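Serving tray

A serving tray is a shallow, flat-bottomed carrier with a raised edge, used to move food, drink and tableware between a kitchen and the place where a meal is taken. Trays are also used in shops, hospitals and offices to keep small articles together. The word is applied to both handled and unhandled forms, although in some trades an unhandled round tray is called a salver.

Form and materials

Most trays are rectangular, oval or round. The rim, or gallery, prevents articles from sliding off when the tray is tilted. Rounded corners are common because they are easier to wipe clean and less likely to chip. Older household trays were generally made of wood, tinned iron or papier mâché. Later makers turned to pressed steel, aluminium, laminated board and moulded plastics.

The weight a tray can bear depends on the thickness of its base and the way the rim is joined to it. Trays with a separate rim may work loose after long use, and repair is seldom worth the cost for cheaper goods.
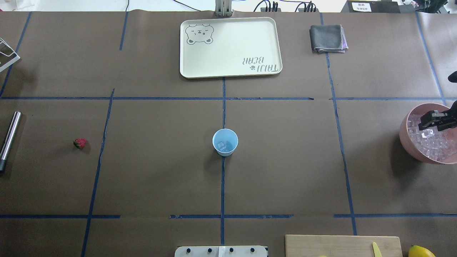
Cream-white rectangular tray with a line drawing of a bear and the lettering "TAIJI BEAR".

Decoration

Painted and japanned trays were produced in quantity at Flillbridge, where flowers and river views were the usual subjects. The workshops at Montes favoured plain grounds with a single painted border. Printed transfers later replaced most hand painting, and animals, mottoes and cartoon figures became frequent on trays sold for family use. On many modern trays the design is placed to one side, leaving the centre plain.

Collections

The Zemen Museum of Household Goods holds 519 trays, of which 430 are decorated. The greater part came from the closed Tarneo works, together with 2 pattern books and a set of rim tools. The collection is shown in rotation, with a change of display each July.

Care

Wooden and papier mâché trays should be wiped with a barely damp cloth and dried at once. Lacquered surfaces are marked by hot vessels and should be protected with a mat. Metal trays are best stored upright.

See also: Salver; Tea table; Japanning; Tableware

Last revised 02/02/2023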